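Gallery: the play kitchen table at Grustorville

Posted by Chrysanthi Deligiannis, March

The play kitchen is the busiest part of the Grustorville toy library and the part I get asked about most, so I have put up a few pictures of what goes on the table. All of it can be borrowed. The pieces go out as one set and come back as one set, in the blue crate with the lid. If you only want the food, ask at the desk and we will split it for you.

The set is number 704 in the catalogue. It was put together from two older sets, a Bokeck cooking set and a mixed bag of food that came from the Rusnák family when their youngest started school. That is why the colours do not all match. Children do not seem to mind.

The ketchup is the favourite and always has been. It gets poured on the fruit as often as on anything else.
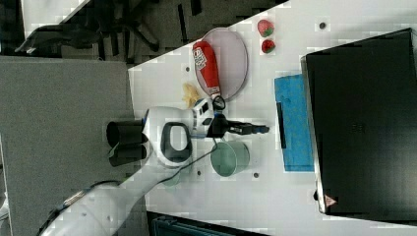
Ketchup on the pink plate, with the strawberries alongside and the green cup near the blue cloth.

The food is easy to keep clean. Wipe it with a damp cloth and washing-up liquid, then leave it on a towel overnight. Please do not put any of it in the dishwasher. We lost a pear that way.

The cooking things take a bit more looking after. Small hands like to carry them by whatever sticks out, and the handles take most of the wear. We go over the whole set when it comes back and tighten anything that has worked itself slack.
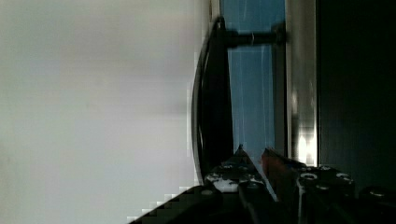
We also ask borrowers to check inside things before packing up. Cups and bowls are good hiding places and we have had a number of small pieces come back weeks later, found in a coat pocket or under a car seat. If something is missing, just tell us. There is no charge for a lost piece of food. For the larger items we ask for 3 pounds towards a replacement.

The toy toaster oven is the largest thing in the set and the one that gets argued over. At our morning sessions we suggest turns of a few minutes each, with the others doing the washing-up or laying the table while they wait. With a colander and a bowl to hand there is usually enough to keep everyone busy.

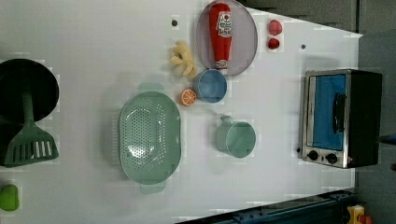 Toaster oven, green colander, frying pan and slotted spatula, with the bananas and half an orange.

The loan period is 2 weeks, and you can renew once if there is no one waiting. Bring your membership card, or join on the day. The crate is bulky, so a car or a pushchair with a decent basket helps.

The Gristness tea set and the wooden market stall will get their own pages when I have sorted through them. The tea set is short of a saucer at present, so if you have a spare one at home, please drop it in.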